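Joltumstead Shared Workshop
Minutes of the Bench Standards Working Group, meeting 3
March, back room, 7:10 p.m.

Present: Meenakshi Rai (chair), Győző Dudás (minutes), members for Idirside, Kakik and Poojary.
Regrets: none received.

1. Previous minutes
Accepted with one correction. Item 4 said the group "agreed" that every automated bench would carry a floor line. It was discussed. Győző has changed the word.

2. Draft bench rules, second reading
The draft has grown from two pages to 10. Meenakshi asked whether anyone had read all of it. Two had. She said she would sooner have one page that people follow than a binder that gets opened after an incident.

Clause 1, speed limits with a person inside the line. Idirside wants a single figure for all arms. Poojary pointed out that a figure means little without saying what the arm is carrying and how it was measured. Idirside said the vendor's literature calls its arm "safe by design." Győző asked what test that phrase referred to and was told it was in the brochure. The clause goes back to Idirside for a measured stopping distance, with load, on our benches.

Clause 2, emergency stop within reach of the operator. Passed without much argument. Kakik asked if a software stop on a tablet counts. It does not.

Clause 3, daily log. Kakik tabled a printout of its run log: 1243 entries since the new benches opened, of which 522 have the "surface check" box ticked and nothing written beside it. Meenakshi said a ticked box tells her somebody has a pen. Kakik answered that the form gives no room to write anything, and that was conceded. The form will get a notes line. Győző doubts it will be used and asked for that to be recorded.

Clause 4, sign-off by a second person. Poojary is against. With small crews on evenings the second person ends up signing whatever is put in front of them. Held over.

3. Outside accreditation
Idirside has a quote from a consultant who would certify the benches and supply a wall plaque. Győző asked which standard the certificate would be against. The quote doesn't say. Meenakshi noted that the price includes the plaque and a colour brochure but no site visit. No motion was put. Idirside may bring it back if the consultant will name the standard and come and look at a bench.

4. Taped work zones
The longest item of the evening.

The draft says each automated bench "shall be divided into zones by tape, laid straight and square, and the zones used as the reference for placing parts." Poojary supports this as cheap and visible. Kakik supports it too but wants the tolerance written in. Győző asked what exactly the tape is for. If it is there to show people where to set things down, a hand-laid line will do. If a program is taking its positions from the tape, then whoever had the roll that morning has become part of the calibration, and we should at least admit it.

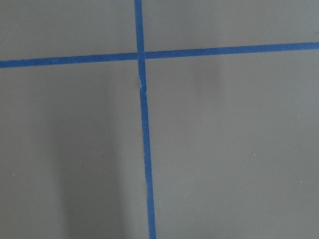
Item 4: blue tape cross on grey bench surface. The cross-strip doesn't line up either side of the join.

Kakik said the step is small. Győző replied that "small" isn't a tolerance, and that the sideways strip is on a slope as well, so a part squared to one line won't be square to the other. He also pointed to the pale crease or scuff just below the crossing and the white specks on the grey, and wondered what a surface check is meant to catch. Poojary thought this was harsh on some specks. Meenakshi said it depends on the job, and the draft doesn't say which jobs.

There was some talk about the shadow down the left side. Kakik's position is that good lighting belongs in a separate document. Győző's is that a camera-guided bench with uneven light and a tidy tape line is being checked for the wrong thing. Lighting stays in for now as a heading with no text under it.

Moved by Meenakshi, seconded by Poojary: that tape be treated as a guide for people only, and that no program take a position from it unless the line has been measured and the measurement written down. Carried, Kakik abstaining.

Idirside asked whether printed mats would solve the whole thing. Possibly. Somebody still has to put the mat down straight.

5. Actions
Idirside: stopping distances with load, method attached.
Kakik: revised log form with a notes line.
Poojary: wording for the tape clause, one paragraph at most.
Győző: cut the draft to four pages.
Meenakshi: ask around about a lighting meter we can borrow.

6. Other business
The key to the supply cupboard is missing again. The rolls of tape are inside it.

Meeting closed 9:05 p.m.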